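Perforated worktops: notes on care, workholding and small parts

Revised 24th August

The notes below apply to perforated steel or composite tops with a regular hole grid, used with a separate timber board as the working surface. Quantities are for a single bench.

## Cleaning the holes

Sweep first, vacuum second. A brush nozzle held flat moves dust sideways into the next row, so use a crevice nozzle and work one row at a time. Where there is a shelf under the top, clear it before starting.

Do not spray cleaner directly on the surface. Dampen a cloth with warm water and a drop of dish detergent, wring it out hard and wipe along the rows. Dried glue around a hole rim comes away with a plastic scraper. Metal scrapers lift the coating, and on a coloured top the bare spots show from across the room.

Holes that have closed up with finish can be cleared with a dowel one size under the hole, turned by hand. Roy Yeoman uses a pencil stub, with the same result.

## Choosing the board

Maple is a good default. It is hard, pale enough to show up small parts, and sheds very little fibre. Pine dents under point loads. Bare MDF swells at the edges if a damp cloth is left on it overnight.

A sound, tight knot is no reason to reject a board. Press it with a thumbnail; if it moves, run thin CA glue around it, leave it overnight and sand flush. Check both faces for cupping with a straight edge before buying.

## Finishing

1. Sand to 180, dampen to raise the grain, let dry, sand again at 180.
2. Ease all edges by hand. Two passes are enough.
3. Apply one thin coat of Heltari hardwax oil to each face and all four edges. Coating one face only will cup the board.
4. Buff off the excess after 15 minutes. Spread the rags flat outdoors to dry, as oily rags left in a pile can ignite.
5. Second coat the next day.

A matte finish is preferable to gloss under overhead lighting. Glare makes coloured parts harder to tell apart.

## Stopping the board from sliding

Shelf liner works until it collects dust, at which point wash it or replace it. Two short pegs glued into the underside, set to the hole spacing, are more reliable. Measure the spacing over ten holes and divide; measuring between two adjacent holes carries too much error.

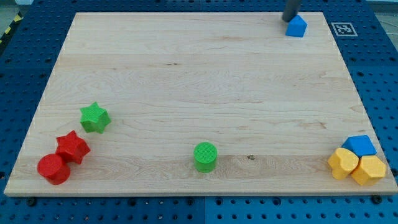 ## Small painted parts

Set parts down with a finger's width between them. Fresh enamel stays soft under the skin for several days, and two faces left touching will bond. Stars and other pointed shapes chip at the tips first, so give those an extra sealing coat and store them flat.

Sort by shape before colour. Kanyarat Noiphan keeps hers in Radebe drawer no. 44, prisms at the back, cylinders at the front.

## Re-oiling

Once a year in a dry shop, twice near the coast. Next due here: September.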